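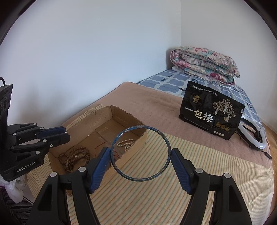 I moved to Bronville in September with two suitcases and a firm belief that I could sleep anywhere. Ha! The night bus from Flarville stops under my window at 10 past every hour, and I swear the brakes sing. So I've become a person with opinions about bedding (my sister finds this hilarious). I tried earplugs, then a fan, then 30 nights of no coffee after lunch – awful, but it helped a bit. What helped most was going to bed at the same dull time, even on Saturdays.

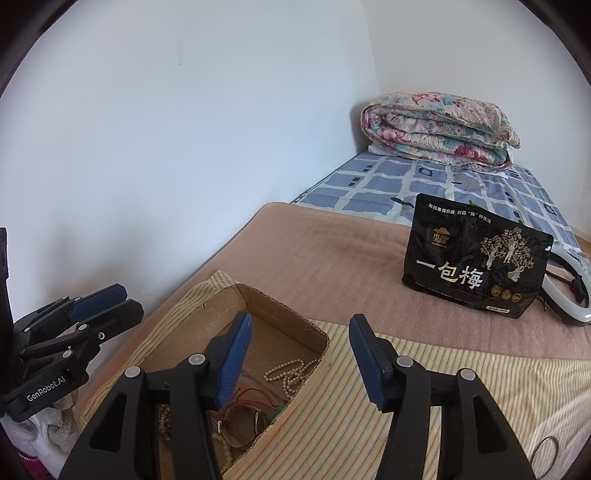

Floral quilt, checked sheet, pink plush blanket.

I still hear the bus. Most nights I'm asleep before the next one.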